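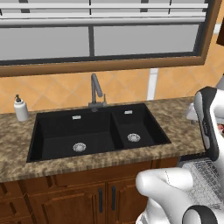 Does a certificate in global communication get you a job in public relations?

Mostly it gets you a line on your resume and a mailing list you can't leave. I paid for one, so I feel entitled to say so.

The course was run by an outfit called Navovance, which describes itself as an academy. It cost me 700 dollars, lasted 13 weeks, and ended with a PDF. My class had 47 people in it, spread over so many time zones that the live sessions started at 5 a.m. for me. I was told this was part of the learning. I learned to mute myself while I made coffee.

To be fair, one unit was good. We had to write a statement for a made-up ferry company called Bekiven after a canceled sailing, and the instructor went through mine line by line and cut more than half of it. She asked why I had written "we value our passengers" when the passengers were sitting on a dock. I still think about that when I draft anything. If the whole course had been like that I would be writing a different post.

The rest was slides about "borderless dialogue" and a group project. My group was supposed to plan the launch of a water filter in three countries. We spent four weeks on the logo. Our final report was 2000 words long and I doubt anyone read it, seeing that our grade came back in under ten minutes with the comment "Strong global mindset."

Then the job hunt. I interviewed at two agencies, Dubey and Wuvero. Dubey never brought up the certificate. Wuvero did, but only to ask if it was the one with the ads. What both of them wanted was writing samples, plus some sign that I could call a reporter without falling apart. Dubey gave me a test, forty minutes to turn an ugly set of notes into a press release, and that's where I work now.

People keep telling me the real value is the network. Maybe. Since February I've had three messages from former classmates, and two of them were selling a course.

If you're set on doing one of these, ask to see a marked assignment before you pay. I asked Navovance for one afterward, out of curiosity, and they sent me a brochure.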